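Garden diary, May

Morning, 6:40

Cold start, clear by the time the coffee was ready. I walked the yard with the mug and made the list for the patio. The old concrete pad is 9 feet by 14 and slopes the wrong way at the house end, so water sits against the back step. That has to be dealt with before any furniture goes out there. I have put it off for two summers.

The pergola kit from Purnine was delivered in May last year and has been in the garage ever since. I opened the long carton to check the posts. All four are there, plus the crossbeams and a bag of brackets. One beam has a split at the end, five inches long. I can trim it and still have enough overhang on that side. The instructions want footings 24 inches deep, and our frost line is deeper than that, so I will go to 36 and buy the extra concrete.

Quotes

Two came back for the paving. The first was $3323 for bluestone, old pad broken out and hauled away, new base, edging included. The second was $1210 for concrete pavers laid over a new gravel base, but I would have to break out the old pad myself and get rid of it. I called the second man and asked what he does about the slope. He said a quarter inch per foot away from the house. He also said he would not lay over the old pad even if I begged him, which I took as a good sign.

Going with the pavers. The bluestone looks better, no question, but the difference pays for the grill stand and the lights, and I have a sledgehammer.

Frøydis Dalen came over from next door before lunch to look at the fence line. Her side gets the afternoon sun and she wants the climbing hydrangea moved to our side, where it would be in shade until three. I said fine, but in the fall. Moving it now would set it back a year. She agreed and took some rhubarb home. She thinks the pergola should sit further from the house than I have it drawn. I paced it out again after she left and she may be right – another two feet would clear the kitchen window completely.

Afternoon

Drove to the yard in Drandonbridge for base gravel and sand. They had the gravel but the sand was wet and they were charging by weight, so I left it. Asked about delivery. They will drop the gravel in the driveway if I can keep the cars out of the way until noon.

Spent the rest of the afternoon on the outdoor power question. There is one outlet on the back wall and it does not have a proper weather cover, only the old flap that never closes. I want the string lights on one circuit and a second outlet at the far post for a fan or a speaker. The cable has to go in before the gravel does, so this is now the first job and the paving is the second. Left a message for the electrician. I also want to ask him if low-voltage lights would save me the deeper trench.

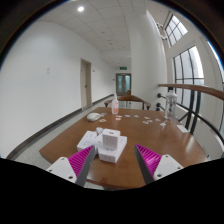

Evening, after supper

Made a start on the seating. We have been going back and forth between the Zurolari bench set and the Entili chairs. The bench set seats more people, but the cushions have to come in every time it rains and we have nowhere to keep them. The chairs are metal with a slatted back and can stay out. I sat in one at the showroom for a good ten minutes and my back was fine. They stack too. Leaning toward the chairs, and a plain table that I can sand and oil myself.

Potted up five rosemary cuttings from the tray by the shed. The rest had gone black at the base and I threw them on the heap. The basil is still indoors. Nights are not warm enough for it yet.

Drew the layout again on graph paper with the pergola moved two feet out. With the posts there, the grill has to go on the left, away from the beam and with the wind behind it most evenings. That leaves a clear path from the kitchen door to the table, four feet wide. The herb pots can go along the wall.

Still to do: call about the dumpster for the old concrete, mark the post holes with stakes and string, buy a new blade for the saw, move the hose reel. Knee sore from kneeling on the pad. Rain expected overnight, so I put the tarp over the lumber and weighed it down with bricks – went back out at nine to check it and the corner had already come loose.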